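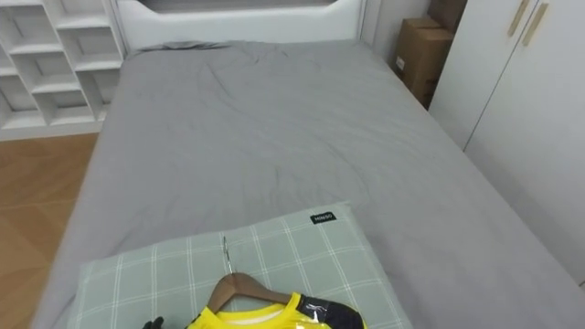

What can you pick up for your own bedroom from a robot open day?
Plenty, because a machine only tidies well when the room is set up sensibly, and so do we.

I went along to the Trerik open day in July and came home wanting to rearrange everything! Gladys Taipe, who showed us round, had a few tips for the bedroom:

Pull the sheet smooth before you start sorting clothes. You get one big flat surface, and small things don't vanish into the folds.

Hang a shirt up the moment it's sorted. Leave it till bedtime and it ends up on the chair (mine always does).
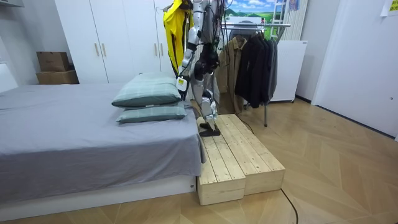 Keep your hangers all facing the same way too, and leave a hand's width between heavy coats. I tried it at home with six of mine and the rail is so much easier to use. Gladys also swears by doing up the top button on a shirt so the collar keeps its shape. I'm already looking forward to the kitchen session!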